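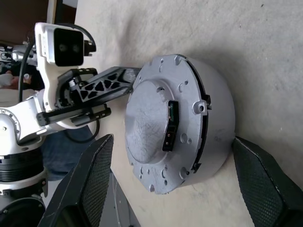 Fig. 1. Cylindrical metal housing on its side: flange with drilled holes, domed cap, connector strip.

Looking at Housings: notes for session 5
Design and Repair, autumn term
Tutor: Teemu Rautiainen

Read these before the October workshop. They are short on answers. I have sat through too many talks in which someone holds up a metal part and tells the room what it does, how well it was made and what it cost, all from one look at the outside.

1. What the outside tells you

Start with the seam. In Fig. 1 a thin dark line separates the flange from the body. Most students write "two parts, bolted together" and move on. Perhaps. A seam can be a joint, or a groove cut for looks, or the edge of a cover that was never meant to come off. Write "seam" in your notes and leave it at that until you have had the thing apart.

The same goes for the holes round the flange. A drilled hole is a hole. It may take a screw or a pin, or it may be left over from an earlier version that somebody was too busy to redraw. The Gemden handbook says a ring of holes "indicates a mounting face". I have marked that sentence in the library copy. It indicates a ring of holes.

The threaded boss is better evidence. Cutting a thread costs money and people seldom do it for fun. Even so, you don't know what went into it.

2. Surface

The finish is painted and slightly rough. The cap is lighter and covered with fine scratches. Last year half the group called this "heavy use". Scratches come from use, from cleaning, from a shelf, from a box of other parts in the back of a van. Please don't give me a working life in hours. One report claimed 3000, and when I asked where the figure came from it had come from a different report.

3. The connector

A narrow black strip set into the flange, with two small metal pin contacts and a bit of green circuit board at the upper end. So there is something electrical about it – fair enough. Power? Signal? Both? Two contacts won't settle it, and neither will the colour of the board.

4. For the workshop

Bring the Idis worksheet, filled in as far as section 2. Use three columns: seen, guessed, tested. If the second column is empty I shall assume you have put your guesses in the first. Keep the write-up under 828 words, please, diagrams not included.

Reading: Grønli, chapter on casings. Good on joints, far too trusting about paint.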